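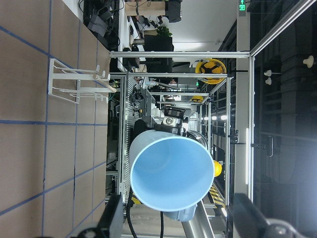 It is the same result as in February, then, only with a bluer cup, wrote Laskowska under the draft, and she put no smile after it.

I read the comment three times on the tram to Vilcombe. By the third time I was ready to agree with her, and this made me angry, so I missed my stop and had to walk back along the river.

The method was simple to say. We did not teach the arm where the cup was. We let it see only what its own wrist could see, and we asked it, at every moment, to guess how unsure it was. When it was too unsure it had to stop, draw back by the width of a hand, and look again. In my notes I called this the second look. Riston, which paid for the work, wanted a stronger name, and for some weeks it was Niva, after the car my father drove — a car that also stopped often and went on again.

In February the second look had worked, but I did not know why it worked. Laskowska said the arm was only slower, and that anything careful looks clever if you give it enough time. She had a right to say it. I had not tested the other thing, an arm that stops for no reason.

So in the summer I built the stupid arm. It had the same pauses, of the same length, but they came by chance. I ran 700 trials, half with the one and half with the other, and I sat beside them with my tea and my pencil. It is strange work to watch a machine hesitate. After some days I could not tell from my chair which arm was thinking and which was only waiting. Both drew back. Both seemed to consider the cup.

The numbers could tell. The stupid arm dropped the cup 37 times, and the other one dropped it two times. I added the columns again by hand, the way I learned at school, and they did not change.

I should have written to Laskowska at once. Instead I went to the window and thought about the two. What had it seen, in those two, that made it so sure? I opened the records. In both of them the doubt was very low, lower than in almost any other trial, and the fingers had closed without one pause on the empty air beside the rim.

I put this in the paper, before the 37. Then I answered her comment, slowly, with the dictionary open, because I wanted to be polite and also to win.

Her reply came before I had washed my cup. She had passed over the table completely. She asked if she could see the two.

I sent them, and put the kettle on again.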